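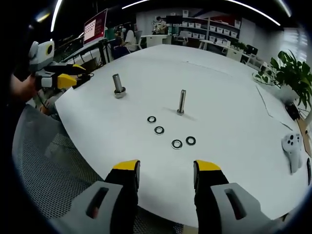

628

Chapter 30
Bolts, Nuts and Plain Washers

30.1 Scope of the chapter

The previous chapter dealt with permanent joints. This one covers joints that are meant to be taken apart, beginning with the bolt and the plain washer. Locking devices are left to section 30.6, and studs to the chapter after it.

A bolted joint has few parts, and most faults found in one can be traced to a part that was chosen by eye, fitted in the wrong order or left out. The student should be able to name each part, measure it and match it to its neighbour before any spanner is picked up. For this reason the first exercise is done at a table, with loose parts and without tools.

30.2 Terms

Head. The enlarged end of the bolt, by which it is held or turned.

Shank. The whole length of the bolt below the head. It may be threaded for all or only part of its length. Where it is part threaded, the unthreaded portion is called the plain shank.

Nominal diameter. The size by which the bolt is known. It is taken over the crests of the thread. A worn or plated thread will give a slightly different reading.

Nominal length. For most bolts, the distance from the underside of the head to the end of the shank. Countersunk bolts are the exception and are measured overall.

Plain washer. A flat ring placed under the head, under the nut, or both. It spreads the load over a greater area and protects the surface of the work while the nut is turned.

Clearance. The difference between the hole in the washer and the diameter of the bolt. Too little and the washer will not seat; too much and the bearing area under the head is reduced.

30.3 Laying out the parts

Bolts are stood on their heads with the threaded end upward. In this position the thread can be inspected all the way round, and two bolts of different thickness can be told apart at a glance. A washer can also be lowered over the shank and allowed to settle at the base, where its fit is easily judged. In the plate at the head of this chapter the taller and thicker bolt has a washer seated in this way, and four more washers lie flat on the table.

Washers should be laid flat and should not overlap. A washer that rocks when pressed at the edge is dished or burred and is to be set aside.

A pale, smooth surface is preferred. Swarf and grit show up on it, and small parts are less likely to be lost. Trays with ribbed bases, such as the older Kindis pattern, are not suitable for this exercise.

30.4 Checking the fit

Lower the washer over the end of the thread, keeping it level. It should pass down the shank under its own weight. If it catches, turn it over and try again before rejecting it, as a burr is often confined to one face. Do not force it past the thread.

With the washer seated, move it from side to side. Slight movement is correct. Record the nominal diameter of the bolt and the inside and outside diameters of the washer in the form given by Costigan and Trevaskis (see Further reading).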